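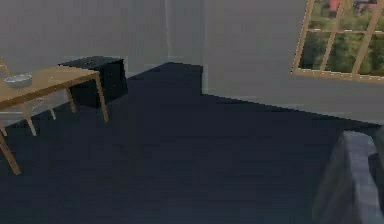
The Grendivix room, table end, with a bit of window.

Nov 24, 2022

I promised back in May that I would write up the robot budget once I had one, and then the summer went by and all I had was a drawer full of quotes. Well, now I have a number, and I even believe in it a little. The short version is that I'm going to spend $1,364 on the used Skulta arm and put off nearly everything else until next year.

The long version starts with Mohsin Bugti, who read my first shopping list and asked very kindly what the robot was going to do all day. I had three grippers on there! Three, and no answer to his question. He told me to close the store tabs and spend a few weeks in Grendivix first, driving around a made-up living room, and to write down every time I wished for a part I didn't have. So that's how I've been spending my evenings (with a great deal of tea). 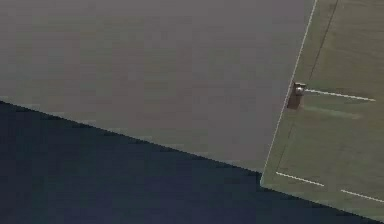

Green surface with white lines, and a little brown block with a white ball on it.

The gripper is the thing I went back and forth on the most. Dobos sells a nice one for $274 and a plainer one for $199, and for a week I was completely sure I needed the nice one. Then I went back through my notes and the complaints were nearly all about what I could see and how far I could get, with hardly a word about grip. I'm getting the plain one. The difference goes in the envelope marked "cables and other surprises," which in my experience never stays full for long.

The base is harder. I would dearly love a rolling base — the Jarnden one has been on my wish list for longer than I care to admit — but it costs more than the arm and gripper put together, and then you need batteries, and a charger, and somewhere to park it all.
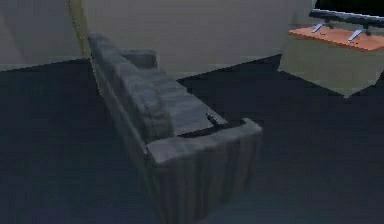
Sofa from behind, TV cabinet over in the corner.

A living room is a good place to think about this, I've found. A sofa takes up a lot of floor, and an arm bolted to a table is never going to reach the far side of one, however much you pay for it. So for the first year the robot gets table jobs only, and I've crossed out everything on the list that had to do with couches. It hurt a bit. I did keep the page. 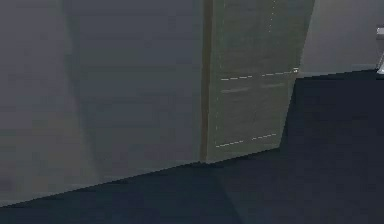 Ewan Drummond thinks I should rent a base for a month before I even price one again, and he's probably right, as he was about the secondhand arm. I've written to two places and will put their rates up when they answer. In the meantime I still need a power supply and a decent clamp, and if you have a clamp you love, please tell me in the comments.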